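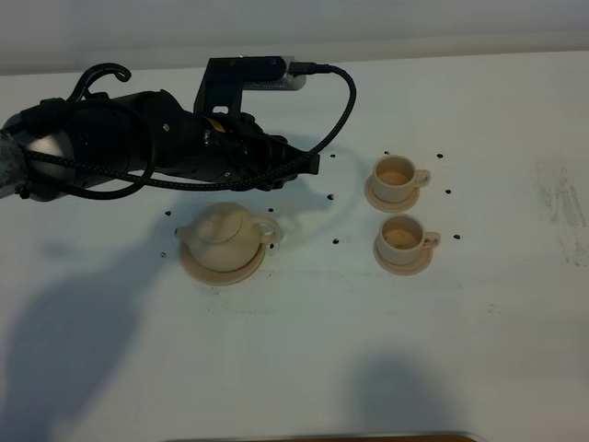 January, workshop notebook, tea pouring build

Started a little before 4 pm, after Asabe had finished with the drill press and I could hear myself think. Today's job was cable routing first and the pour second, and as usual the cable ate most of the afternoon.

The wrist camera cable is the same old headache. If I tie it down close, it tugs on the connector whenever the last joint rolls past halfway. If I leave it long, it makes a big lazy arc and hangs in curves under the arm, and sooner or later one of those curves is going to catch a teapot knob and I'll be sweeping up pottery. I've gone with the long version for now and wrapped what I could along the underside. It clears everything in the slow run. I haven't tried it at full speed and I'm not going to until there's a proper clip on there (Suleiman says he can print one, he has the file from the Pilel lamp project, just needs scaling).

Note to whoever uses the bench next: please don't wipe off the black dots! They're my placement marks, teapot zone on one side and the two cups on the other. Asabe scrubbed that table with real dedication last week and I lost a whole evening re-teaching positions. The gray scuffs toward the right can go any time, if anyone feels like it.

Software side. The pour routine is now its own file, called tijani, so it's separate from the pick and place stuff. Changes today:

Approach height over the cups raised by 10 mm. I had it too low for the flared rims.

Gripper force limit down to 185 from 540. The old number was left over from moving lumber scraps and it scared me when I found it. The units are whatever the controller thinks they are, I still haven't tracked that down.

Pause after the grasp is 1,000 ms. Feels like forever when you're standing there, but the arm has a little wobble when it stops and I'd like that to die out before anything tilts.

Ran the approach to the handle maybe a dozen times with the pot empty. Mostly good. Twice the fingers came in a bit high and pushed the lid, so it's either the camera mount shifting on its bracket or my calibration going stale. I put a pencil line across the bracket joint so we'll know next time. If the line still matches up and the error is back, it's calibration and I only have myself to blame.

The thing I keep going around on is shadows. The arm throws a big soft one right over the lower left of the table, and the handle finder gets jumpy when the shadow edge creeps up on the pot. Beige pot, beige saucer, white table, so there isn't much contrast to start with. Suleiman wants to paint a stripe on the handle. I love that teapot and the answer is no! Going to try a second lamp on the other side before I give in to tape.

Also asked on the Treltalmont list about lid retention, because at some point we tip this thing for real and a domed lid is going to slide. Gremum brackets are too wide for it. One reply so far, suggesting a rubber band, and I might just do that.

Next: clip for the cable, second lamp, rerun calibration, then water before tea. Torque log is in the shared folder under tijani. Arm goes back to park before you cut power, please, it drops a little otherwise.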